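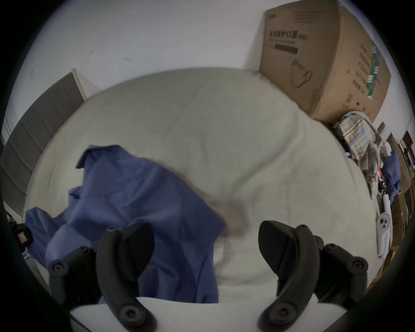 Okay, folding thread! I've been promising this one for ages and the clean washing has finally been dumped on the bed, so let's go. Long sleeves first, because that's what everybody keeps asking me about.

The bed is my favourite place to fold and I will defend it forever. Right height (well, for me), heaps of room, and you can't go to sleep until it's finished. That's a deadline built into the furniture!

I know some of you are dining table people. My sister is a dining table person. Her piles are gorgeous but then they live on the dining table until Christmas, so.

Start with whatever's on top. Don't dig. I used to hunt through the heap for all the socks, then all the undies, and by the time I'd sorted everything I'd lost the will to fold any of it. Grab, fold, next.

A blue top with long sleeves is pretty much the perfect learner garment. Soft enough to behave, big enough that you can see what you're doing, and the sleeves are the only tricky bit.

Step one is the shake. A proper shake, hold it by the shoulders and crack it like you're flicking sand off a beach towel. Gets most of the crumple out and it's also very satisfying at 9 pm after a rubbish day.

Lay it face down. Collar away from you, hem towards you. Smooth from the middle outwards with flat hands. I spend longer on this than on the folding and I think that's where people go wrong – they fold the wrinkles in and then blame the method.

If you fold on a doona like I do, smooth the doona first! A lumpy doona gives you a lumpy shirt. I give mine one big tug from the foot of the bed. Done.

Now bring one side in to about the middle of the collar, and lay the sleeve straight back down along the fold so it points at the hem. Same with the other side. You want a long skinny rectangle with both sleeves tucked inside its edges.

Sleeve too long and poking out the bottom? Turn the cuff back up. It doesn't have to be pretty, it's on the inside.

Then hem up to just short of the collar, and in half again. If it stands up by itself on the short edge you've nailed it. If it flops, go in thirds. I still get a little thrill when one stands up, I'm 41 years old.

Credit where it's due, I learned the sleeve bit from Gladys Kioko at the Stustard Street laundry nights. She folds a shirt in midair. No surface at all! I've watched her do it a dozen times and I still couldn't tell you what her left hand is up to.

Her other great rule: fold it for the drawer it's going in. Measure the drawer with your hand. Mine is one handspan plus a thumb, so that's how tall my rectangles are, and now everything slots in upright like records in a crate.

Upright was the big one for me. I had a drawer of tops stacked flat and wore the same 2 off the top for an entire winter. Flipped everything on its side and found shirts I'd forgotten buying.

A few people have asked about work tops and scrubs. Yes, same fold! Just watch the chest pocket. Check it for pens before the wash (please, I have lost whole loads to pens) and keep it lying flat so it doesn't get a crease across the corner.

Collars: if it's a soft one, leave it be. If it's a proper stiff collar, hang it. I know hanging feels like giving up in a folding thread but life is short and ironing is long.

Somebody asked how long a load takes me. 20 minutes if I've got music on. It was easily double that when I started, and it used to be spread over 5 days with the basket as a sort of second wardrobe.

My record for a single top is 12 seconds and no, you can't see it, it looked terrible.

Kids' stuff: same fold, fewer steps. Sides in, fold up once, chuck it in the drawer. My nephew can do his own trackies now and he's in prep. They come out wonky and he's so proud of them, I wouldn't refold one for money.

Do NOT refold other people's folding, by the way. That's how you end up doing all of it yourself until you die.

Jumpers get their own thread because jumpers are a different sport. Fitted sheets also. I have opinions on fitted sheets and most of them are "roll it up and put it inside the pillowcase".

Someone in the replies has just asked about the folding boards, the plastic flappy ones. I borrowed one for a week. Great fun, very crisp, super noisy, and then you've got a plastic board to find a home for. If it gets you folding then go for it, though!

Another good question – do I fold warm or wait? Warm if I can, straight off the line on a sunny arvo is the dream. Cold is fine too, you just shake harder.

And for whoever said they hate folding so much they've stopped buying long sleeves: try doing just the tops tonight. Leave the socks. Leave the towels. Put on one album, stop when it stops, and tell me how far you got.

I want to see drawers, too! Messy befores very welcome. Last time someone posted a drawer sorted by colour from mustard through to navy and I thought about it for a month.

Right, back to the pile. Towels tomorrow, thirds or halves, come prepared to argue.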